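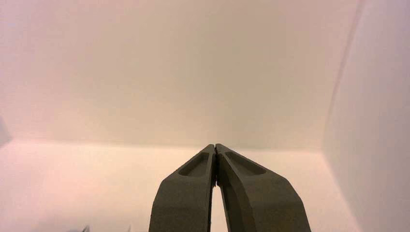

I have come around, rather late in life, to the opinion that a good switch is one of the small pleasures of a house, and that we have been giving them up far too easily. My stove at home in Drarndale has a flat glass panel where the knobs should be, and every evening I stand there poking at it with a damp finger like somebody trying to wake a cat.

My mother's old radio had a dial you could find in the dark. You knew the station by the feel of it, and when July came and the windows were open all night she would turn it down without lifting her head from the pillow. 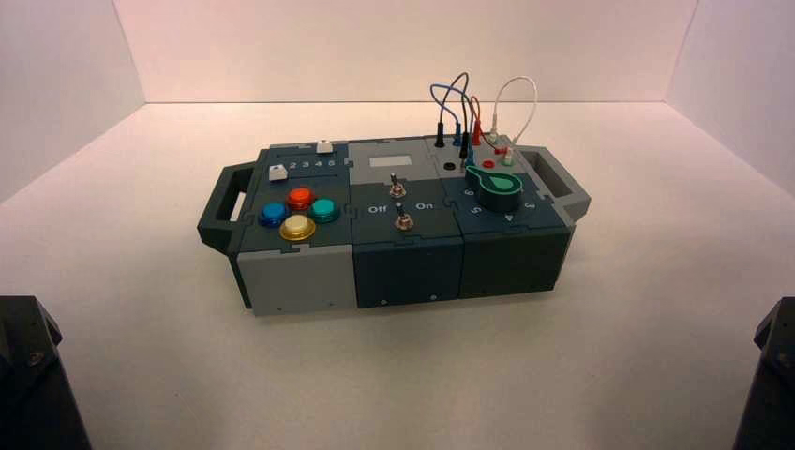
Give me a lever that says On and Off in plain words, and a fat round button in a color I can remember. Give me a slider that stays where I leave it! Children understand this perfectly well. Hand a small child a box with knobs and toggles and you may drink your coffee while it is still hot, and I have seen grown men reach over to have a turn as well.

I know glass is easier to wipe, and I do like a clean kitchen. But I would gladly spend 11 more minutes a week with a cloth and an old toothbrush, going around the knobs, if the next stove I buy would only let me turn something.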